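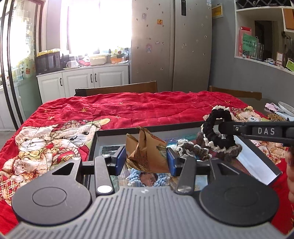

Can one pair of blue-faced pads handle both paper packets and knitted goods? Mostly, if the closing force is kept low and the object is approached square to the pads.

Gear > Grippers > Hand-held

2 comments | 18 shares

The Solanki is a hand-held parallel gripper with blue-faced pads on two linkage bars. I compared it with the Dindska over 34 pick-and-place runs in June, using kraft packets and hair scrunchies.

Paper was the better case. The Solanki held a crumpled packet without tearing it — the Dindska split two. Chunky knits were less consistent, and ruffled trim tended to fold under one pad.

Linkage play was small at first and noticeable after about 800 closures. The adjustment screw is hard to reach with the pads fitted.

I would buy the Solanki for light packaging work. For knits, the Dindska is still the safer choice.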